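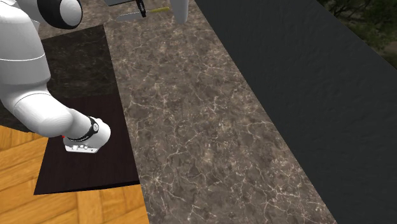 Drolstead, 18.10.26

Sonntagsschicht am Filmografie-Register. Thema heute: Nebenrollen in Fernsehserien, Buchstaben A bis C. Stand beim Einschalten: 1.522 Einträge geprüft, 545 noch offen. Die offenen sind fast alle Gastauftritte in nur einer Folge.

Zuerst die Dubletten unter Acuña. Der alte Import hat die Tilde an manchen Stellen verschluckt, dadurch stehen dieselben Rollen einmal unter Acuña und einmal unter Acuna. Habe die Schreibweise mit Tilde als Hauptform gesetzt und die andere als Verweis angelegt. Beim Zusammenführen aufpassen: Das Feld "Rollenname" wird vom jüngeren Datensatz überschrieben, auch wenn es dort leer ist. Ist mir zweimal passiert, beide Male aus der Sicherung zurückgeholt.

Dann die Serie "Clornider". Im Vorspann der ersten Staffel stehen sechs Namen, in der Pressemappe sieben. Die siebte Darstellerin wird erst ab Folge vier im Vorspann geführt, vorher im Abspann. Bisher hatten wir sie durchgehend als Hauptrolle. Jetzt geteilt: Folge eins bis drei Nebenrolle, ab vier Hauptrolle. Für Staffel 2 liegt nur die Mappe vor, deshalb alles mit Status "ungesichert". Im April hatten wir beschlossen, dass der Vorspann gilt und die Mappe nur ergänzt. Dabei bleibe ich, auch wenn es hier mühsam ist.

Offen bei Clornider:
Pilotfolge fehlt in unserer Kopie, Länge unklar.
Synchronstimmen der deutschen Fassung nicht erfasst.
Zwei Kinderrollen ohne Nachnamen im Abspann.

Nachmittags Fekard. Der Film lief in zwei Schnittfassungen, und in der kürzeren fehlt die Szene im Hotel komplett. Der Portier hat damit in der Kinofassung gar keinen Auftritt, wird im Abspann aber trotzdem genannt. Ich habe die Rolle behalten und "nur Langfassung" ins Bemerkungsfeld geschrieben. Ein eigenes Feld dafür wäre sauberer. Produzentenangaben: "Executive Producer" bitte nicht mehr mit "Herstellungsleitung" übersetzen, das ist ein anderer Posten. Englische Bezeichnung stehen lassen, bis die Liste der Berufsbezeichnungen fertig ist.

Exportlauf um 17:40 gestartet, nach rund 2.000 Zeilen abgebrochen. Meldung: ungültiges Zeichen im Feld Geburtsort. Zeile gefunden, geschütztes Leerzeichen am Ende, entfernt. Zweiter Lauf ohne Fehler durch, Datei liegt im üblichen Ordner.

Als Nächstes: Verweise unter B durchsehen, danach Abspann der Langfassung von Fekard noch einmal von vorn, die Stuntleute fehlen bei uns ganz.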